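Mon 26 June

Grumitz busker amp, second prototype. Bench all morning, then outside with it after lunch. Writing this up before I forget which cap went where.

Started with the buzz Fouzia complained about. She gets it on the low E and the A, only with the guitar channel past halfway, never on the vocal mic. I'd assumed speaker rub. Swept it slowly from the bottom, sine wave, no guitar. Cone is fine. Cabinet is not. Back panel sings at the low end and goes quiet if you lean on it with a palm. Screws on the left side were only finger tight, my fault, had it open Friday and closed it in a hurry. Tightened. Better. Not gone.

Took the panel off again, foam strip had slid down inside and bunched up by the jack plate. Replaced with the closed cell stuff from the Angelovski box, glued this time. Left it 45 minutes under clamps. Buzz gone on the sweep. Still a little something when Fouzia digs in hard with a pick but she says her own guitar does that, loose tuner button, and she'll sort it.

Note for Ehsan: drill two more holes on the back panel of the next one. Middle of each long side. The wood is thin there and the screws are too far apart.

Vocal channel. Kulsoom wants less harshness up top, she sings close to the mic and it gets spitty on s sounds. Tried three cap values on the treble shelf:
- stock one: as before, spitty
- next one up: good, still has air
- two up: dull, like singing into a coat
Going with the middle. Marked the board with a blue dot. DON'T reorder the stock value, we have a drawer full.

Also pulled 3 dB out at 800, that was Atif's idea. I was against it. He was right, the voice sits back a bit and stops sounding like a phone call. Guitar players wont notice as it's only on channel 2. Drawing not updated yet. Do that.

Battery. Ran off a full charge with the looped test track (Ginette singing the same verse and chorus, sorry to everyone in the building). Stopped when the low light came on, since Ehsan needed the meter. Didn't run to shutoff so no proper figure this time. Next run needs to go all the way down with the level where a real person would have it. Last time we tested too quiet and fooled ourselves.

Charger gets warm. Case is warm near the inlet, I could keep my hand on it. Check against the Zullholm supply, same voltage, bigger brick. If that one stays cool we change, even if nobody likes the weight.

Afternoon: outside. Ginette and Kulsoom played the corner by the Grilbridge stop, Ginette on guitar, Kulsoom voice, both into the one amp. Windy. Bus noise the whole time. Set the amp on the ground first, as most people do, and it's no good, all the top end goes into shins. On the folding stool it's much better. The tilt foot isn't enough. Either a steeper foot or we put a pole socket on the bottom, which Atif has been asking for since April.

Walked up the block with the handheld meter. Numbers are in the other book. By ear: voice clear as far as the bakery door, guitar starts to get lost before that. At the crossing you hear that someone is singing but not what. I think that's right for the permit rules here and I wouldn't push it louder. Kulsoom thinks it should go louder. Discussed. No decision.

Feedback when Ginette stepped in front to do the chorus together. Low howl, guitar mic'd not plugged in, so expected really. She turned half away and it stopped. The notch switch killed it too but took the body of the guitar with it. Notch is too wide. Narrow it, or make it a knob? A knob costs more and people will leave it in a silly place. Ask Fouzia, she plays out most weekends and is the only one of us who touches that switch.

Things the two of them said while packing up, as I wrote them on my hand:
- handle digs in, want a strap
- can't read the knob labels in sun, grey on black is hopeless
- volume knob gets knocked when you pick it up by the handle (happened to me twice)
- somewhere to clip the tip jar sign?? Ginette, half joking. It's not a bad idea
- like the mute button. Both of them. Keep the mute button

Knob labels: white paint, bigger letters. Ehsan has the stencil. Recessed volume knob needs a new front plate so that waits for the next unit.

Somebody gave Kulsoom a five and asked where the amp was from, she gave them Atif's number. Atif please expect a call.

Parts to order:
19 mm standoffs, we're out
foam strip, closed cell, one roll
the middle value caps, bag of
white paint pen
pole socket, just one, to try

Tomorrow: full battery rundown, start early. Swap the brick. Redraw channel 2 before I forget the cut is in there. Fouzia bringing her own mic, the cheap one, so we hear it with what people really use. If the notch can be narrowed by changing one resistor do it right then and have her play through it, if it's more than that leave it for Ehsan on the next board.

Prototype is on the shelf by the door, back panel ON, charger unplugged. Please don't borrow the stool.

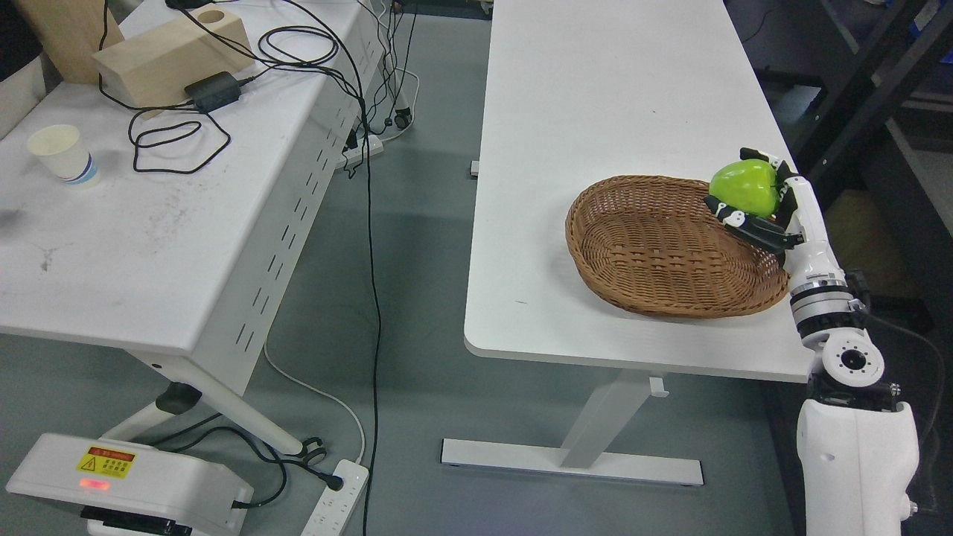
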